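From: Lanying Jiang
To: pluvcombe-arms list
Date: February 2025
Subject: Re: gripper lets go on the remote task, I think we have it

Tharun Kartha wrote:

> Good news for a Monday. I went back over the drops on the remote
> control task and it's the firmware. Since the update to build 2654
> the fingers relax a little when the wrist rolls past vertical, and
> the remote slides out. I rolled one arm back on Friday, ran 60
> cycles and got no drops at all. I'd like to roll back the rest
> today and close the ticket. Any objections?
>
> Tharun

Yes, one objection, and it's a long one. Sorry.

I believe you got 60 clean cycles. I don't believe they show what you say they show. The arm you rolled back is the one Bhavana had put new finger pads on two days before. So we changed the pads and the firmware on the same arm in the same week, and now the firmware gets all the blame. If you had told me the pads fixed it I'd have the same complaint.

Second thing. The release note for 2654 says they changed the current limit during homing. It says nothing about hold force. I know release notes leave things out, and Mathew's have left out worse, but I wrote to their support at Sanovstead and got back a polite paragraph that could have been about any product they sell. Before we tell them their build is broken I would like to have something they can't wave away.

Third, the log. Of the drops I could match up by hand, 6 happened with the wrist pointing straight down and not rolling at all. Your explanation needs the roll. What are those six, then? They may be a different fault, and I'd accept that, but closing the ticket makes them disappear.

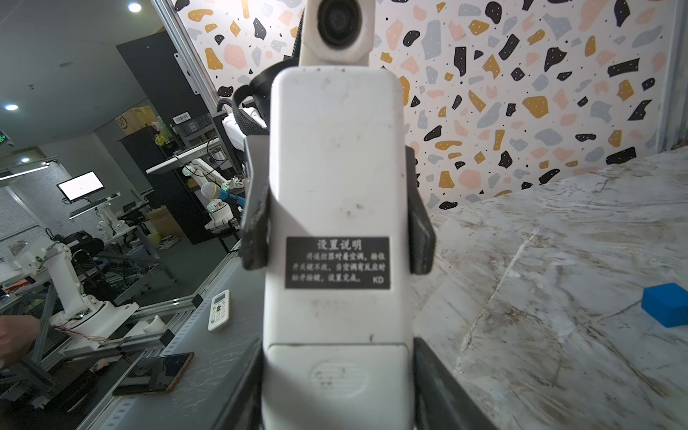 What bothers me more is the state the controller reports. When the object goes, the gripper still says "holding" for a good while, and the arm carries on to the place position as if it had something in its fingers. A remote on the floor is cheap. But Florilum want the same hand to carry glass by summer, and people here reach over the tables while the arms are live -- I have done it, and I'd bet everyone on this list has. An arm that is wrong about what it's holding is a safety matter to me whichever build it's running. Rolling back does nothing for that. The old build reported it the same way; Sebastião showed us in the fall and we all nodded and went to lunch.

So, what I'd do instead:

Leave the rolled-back arm alone. Put the old pads back on it if Bhavana still has them (Bhavana, please say they're not in the trash) and run the same 60 again. Then take one arm on 2654, give it new pads, and run 60 on that. It's a day of work, maybe a bit more with the resets. Please use the same remote for both. The shells don't all have the same finish, and some have picked up enough grime that I wouldn't trust a comparison between two of them.

Log finger position as well as motor current. Current alone is how we got fooled the first time. If the fingers close past the width of the thing they're meant to be holding, the thing is gone, and I don't see why the controller can't stop there and wait for a person. Malathi said she had a patch that does this. Malathi, is it in a branch somewhere or is it still on your laptop?

Until that's in, I'd ask for slow speed on all 3 arms and hands out of reach while they move. Hit the stop first, then fix the object. I know it makes the day longer.

If the numbers come back and it's the firmware after all, I'll write the note to Mathew myself and buy Tharun a coffee. I just don't want to find out in April that it was the pads.

One small thing, the ticket still has the old title about the camera cable. Could whoever owns it change that?

Lanying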